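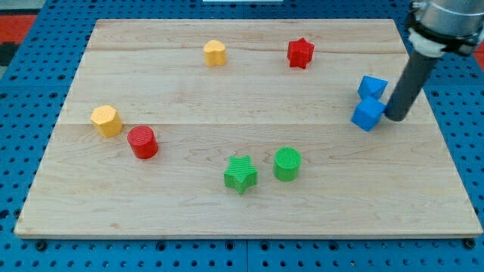 Precious Van der Merwe, section moderator, Toys and Small Prints

Search this forum
Enter keywords
Advanced

Printed shape blocks: sand the ridges or leave them?
Started in August, 4 replies

precious_vdm wrote:

Good evening all. I would like your opinion on finishing. The blocks are small prisms: hearts, stars, cylinders and one with many sides, I think it is an octagon. The colours are strong and I am happy with them. My doubt is the surface. On the yellow heart you see fine ridges on the sides, and on the red star also lines across the faces. The set is for sorting games with my nephew, who is 4. Must I sand them, or do children not mind it?

The board is maple. I have put only one coat of Bellberg oil on it and I do not want to make it darker.

lurnley_dad wrote:

Leave them. Mine are two years old and the ridges help little fingers to hold. If you sand a red or a green print it goes chalky and then you have to paint it, and paint comes off in the mouth.

Stendalix wrote:

I don't agree with lurnley_dad. Ridges collect dirt, especially jam. Wet sanding with fine paper takes the worst away and a drop of oil brings the colour back. I would do the points of the stars in any case. A star has five of them and every one is a thing to step on at night.

Also, why is the cylinder the same red as the star? For sorting I would give each shape its own colour.

precious_vdm wrote:

Thank you both. About the colour, it is on purpose. There is a yellow heart and a yellow many-sided block, a red star and a red cylinder, and the green star makes a pair with the red one. So he can sort by colour first and by shape another day. If every shape has one colour only, there is just one game.

The jam I did not think of.

mkhize_prints wrote:

Precious is right about the colours, we do the same at our playgroup. For the ridges, print with thinner layers next time and you have less to argue about. What I would look at is the size. How long is the board? With small blocks on a big board the children lean over it and push everything with the sleeve. Ours is 105 cm and it is too much for them, so we mark off one half with tape.

Stendalix wrote:

Thinner layers also means double the printing time. I stay with my sandpaper.

precious_vdm wrote:

I will round the star points and leave the sides as they are, and wash them more often. The tape is a good idea, I will try it along the seam in the middle of the board, where the planks meet. If somebody knows a tape that does not pull the oil off, please write it here.

Related threads
Which oil for a maple play board?
Heart shape splits at the dip, please help
Storage for small blocks, bag or box
Sorting games for ages 2 to 6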